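Thursday, April

Picked up where Kolbrún left off with the belt-to-rack planner. Grasp timing was late on every bottle yesterday. The detector stamps its poses on arrival, not at capture, so the tracker was predicting from the wrong moment. Changed it to use the capture stamp and set the buffer to 1000 ms.

Ran 50 picks in replay on the Clidalow logs and 3 failed, all green soda bottles. The mask breaks up where the green plastic sits over the dark green belt. Asger wants to try depth only for those. I'd sooner retrain first.

Collision model for the rack still treats each shelf as a solid slab, so the right arm won't plan into the lower one. Swapping in the wire mesh version pushed planning time up and I've put it back for now. Branch is evon-rack-19, not merged.

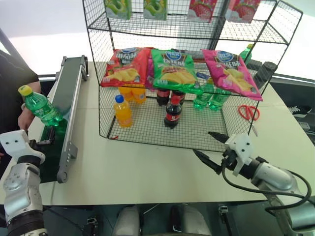
Next: log gripper width at close, then rerun the same set with the new stamps.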